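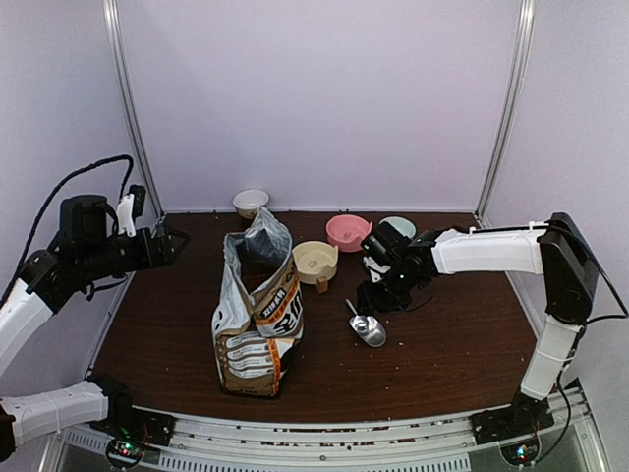 Kibble, bowls and the trusty metal scoop.

When we moved to Clarnance I promised myself that feeding time would finally get a proper table of its own, and I'm happy to report that it has one (dark wood, which shows every last crumb). Melura sat beside me through the whole business and sighed a good deal.
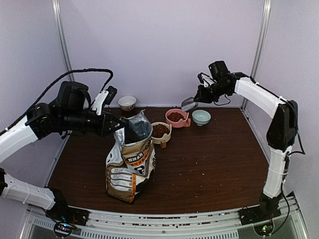

The pink bowl, with its dinner in.

I do love that pink bowl, and the cream one too. Okoro eats from whichever one Melura wants, so I've stopped assigning them and just put down 30 grams each in the morning - more if it's been a long walk.

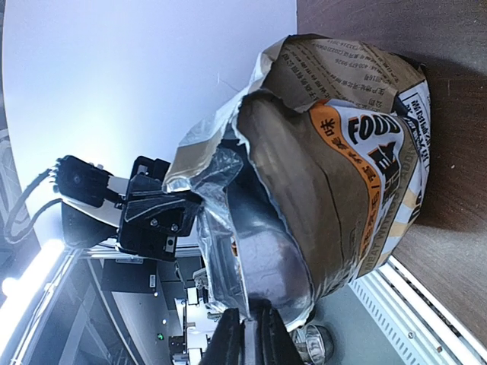

Keeping the bag fresh

The foil lining is lovely for keeping the smell in, but once the top is torn it never folds down neatly again! I squeeze the air out, roll it over twice and put on the biggest clip I own. My mother used an old biscuit tin for hers, and I may well go looking for one in March.

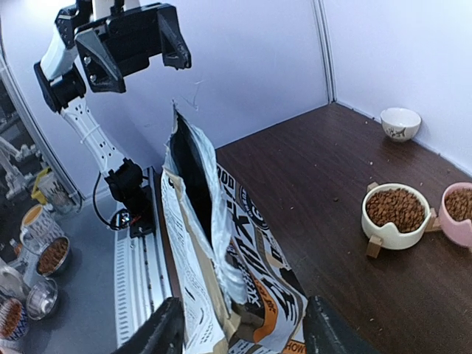
Posted by Femi Olatunji, 12th February

I've also started writing the opening day on the back of each bag in marker, and so far we get through one in roughly 4 weeks.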